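Do storage reviews tell you anything?

December 15, 2025

I have been reading reviews of small furniture again, which I do every winter when the spare room gets too full to walk through. The Lilamex bedside unit has 3211 of them. Most were written within a day of delivery, as far as I can tell, and say it looks lovely. Well, it would.

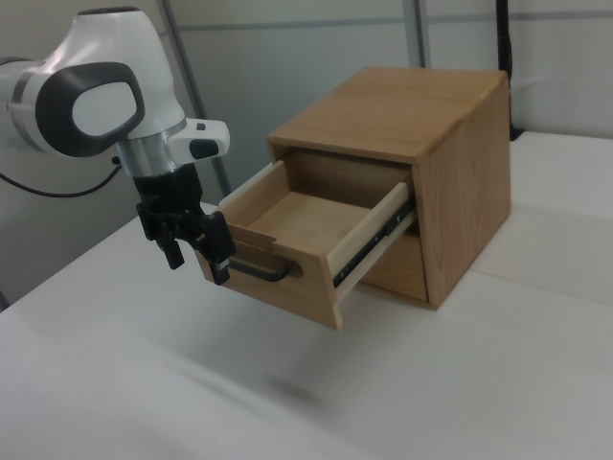
How long should you own a thing before reviewing it?
A full year, in my view, so that it has been through one damp winter and one dry summer.

Hardly any shop asks for that. Sonard sends its email after 2 days, and mine arrived before I had found the screwdriver. I gave it no stars and no words, and they sent another one.

Then there are the claims. Herrero says its runners are tested to 3000 openings, which sounds like plenty until you think of a sock drawer in a shared house. Loaded or empty? They don't say. I wrote in March to ask and got a voucher.

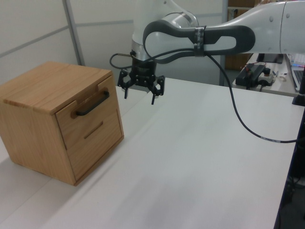
Small cabinet, single drawer, black bar handle.

I'm not saying the furniture is bad. My Ereck chest cost nearly 240 pounds and has behaved itself so far — the bottom drawer sticks a bit when it rains. What I doubt is the star rating, which mixes up the courier, the box, the colour and the thing itself, and then gives you 4.6.
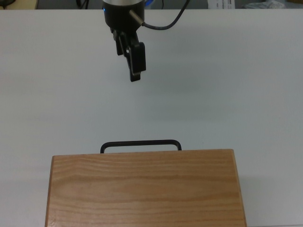

What I read now

The three-star reviews, oldest first. People who give three stars have usually lived with the thing, and they mention the smell.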